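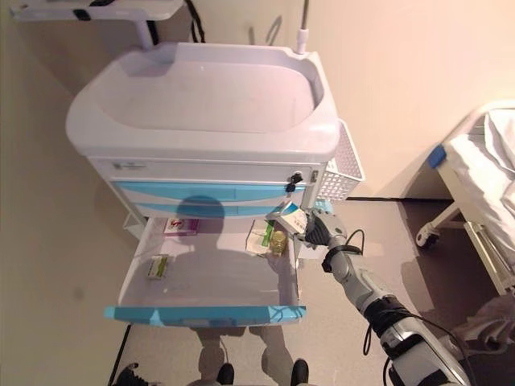
Tue 9 September

Drawer depth is the thing I got wrong when I specified the supply cart for the treatment room at Landville. I ordered on drawer count and footprint. The bottom drawer is a deep bin, and a deep bin is a poor place for medicine boxes. They fall flat, slide to the corners and end up at whatever angle they like. Small glass bottles are worse, as they only stay upright if something holds them.

The fix is dividers. I tried two kinds.

The Greltik set is clear plastic, cut to length with a knife, held by adhesive end clips. The clips let go in December, when the room was closed and the heating was off. They have been re-glued once and I don't expect much.

The Nurnetti set is a spring-loaded strip, 40 mm high. No adhesive, which I prefer in a drawer that gets wiped out. The height is enough for a box on its side and a little low for a bottle. Overgaard sells a taller strip but only in a width that does not suit this drawer.

Current layout, front to back:

Front row: boxes lying flat, label up.
Middle: left clear, so a hand can get in.
Back row: boxes on edge, bottles in the right corner behind their own strip.

Shallow items go in the upper drawer. The side basket is for packaging and gloves - nothing with an expiration date goes in there.

Two notes on the lock. The key stays in it during stocking and comes out when stocking is done. The spare is on hook 137 in the key cabinet, and the hook label has been replaced because the old one could be read as 131.

Restocking means emptying the bottom drawer completely, wiping it, checking dates, then refilling from the back. I used to top up from the front, and old stock sat in the corners for months.

Next job is the top tray. It has a raised rim and collects things. I would like it clear at the end of every day - so far it has been clear on Fridays.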